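The Long Goodbye to the Linen Cupboard

August 28, 2024

Every house in Rillstead has one: a cupboard that opens with a shoulder and closes with a knee. Ours holds 39 tea towels, four of which we use. The rest are souvenirs, wedding presents and one calendar from a year I'd prefer not to revisit.

In July I decided to fold the lot. I'd been reading the Grostness method, a system of household order that runs to 90 pages and assumes you own a table nobody eats at. Towels go in thirds, then thirds again, and are stood on end like files. Fitted sheets get a chapter to themselves, written in the tone of a coroner's report.

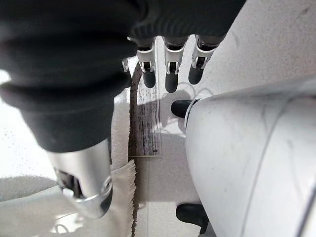 I got through the tea towels before lunch, feeling a bit smug, and moved on to the fitted sheets, feeling less so. The book says to tuck each corner into its neighbour. My corners have never been introduced. After 30 minutes I had something the shape and colour of a cauliflower — and I put it at the back, behind the good doona cover.

The Jelberg baskets I'd bought for the job turned out to be a finger's width deeper than the shelf, so the door still needs the knee. The Cao ones would have fitted, but they were grey, and I'd set my heart on natural. The spare basket now lives in the hall, where it has begun collecting tea towels.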